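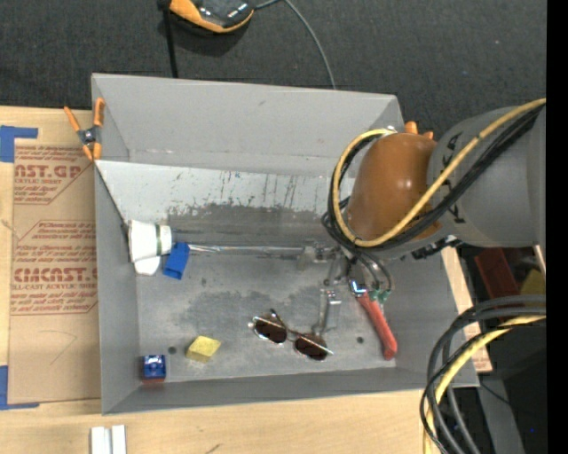
A gray metal bin with plenty of scratches and stains on it

I've been putting off writing up my vitamin D and supplement cupboard tips for months, mostly because the cupboard itself was such a mess that I felt like a fraud. Well, it's done now (September 2025, for the record, so you can all ask me at Christmas whether it stayed that way!) and I've had enough emails about it that I'd better get going.

First, get the pills out of the bathroom. I know, the medicine cabinet is called a medicine cabinet, but mine sits three feet from the shower and every tablet in there was turning soft at the edges. Fish oil capsules were the worst, they'd stuck together in one big clump and smelled like low tide. I moved the whole lot to a hall closet that stays cool and dark, and I haven't had a clump since.

The kitchen can work too, but not over the stove and not on the windowsill. I kept a jar of vitamin C next to the toaster for years and the tablets went from white to a sort of tea color. If yours have changed color or smell odd, don't try to save them.

Now, labels. Grab a marker and write the date you opened it on the lid of every single bottle. On the lid, where you'll see it when you look down into the box – not on the side. I use a Tronine paint pen, the thin one, and it doesn't rub off on my fingers the way the regular markers did.

While you've got everything out, read the strengths! This is where I got a real surprise. I had one bottle of vitamin D at 1,000 units and another at 2,000, plus a multivitamin with more of it tucked in, and on a sleepy morning I'd been known to take all three. Vitamin D isn't one you just pee out if you take too much, it can build up. So I wrote every strength on a sheet of paper and took the sheet to my pharmacist, who crossed off two things in under a minute and asked me about my blood pressure pills, which I hadn't even thought to mention. Take the sheet. Put the herbal stuff on it as well, and the teas if you drink them every day.

I counted the loose pills at the bottom of the old box too, the ones with no bottle to go with them. There were 22. I had no idea what half of them were, so out they went.

About that "out they went" part: please don't flush them. The drugstore at Tirnergate has a drop box by the door and it takes vitamins as well as prescriptions, and lots of other places have one. If you can't get to one, mix the pills with something nasty like used coffee grounds or cat litter, seal it all in a bag and put that in the trash. Don't crush them first. Scratch your name off any prescription labels before you toss the bottles.

A few odds and ends on storage, in no order at all:

Leave the little drying packet in the bottle. I used to throw them out. The cotton ball is different, that can go once the bottle's open because it soaks up damp.

Keep probiotics wherever the label says. Some want the fridge and some don't, and I've ruined a pricey jar by guessing.

Gummies go on the highest shelf in a locked box if there are kids anywhere near your house, even just visiting. Same for anything with iron in it. They look and taste like candy and a child won't stop at two. My lock box is a plain Hinds one with a key, and the key lives on a hook in a different room.

Weekly pill organizers are great, but fill one week at a time. I did a month ahead once, back in March, and then my dose got changed and I had to pick the whole thing apart with tweezers.

For the boxes I went with two Vekier clear bins with lids, one for daily things and one for colds and flu. Clear is better for me – if I can't see it, I buy it again. I'd ended up with four bottles of zinc that way.

Last bit, cleaning. Before anything goes back in, wipe the shelf with warm water and a drop of dish soap, then let it dry all the way. I left the door open overnight. Sticky rings from cough syrup come up if you lay a warm wet cloth over them for ten minutes and go have a coffee. And wipe the bottles themselves, especially the syrup ones, or you'll have new rings by the weekend.

I'm doing the first aid drawer next. It has bandages in it older than my car.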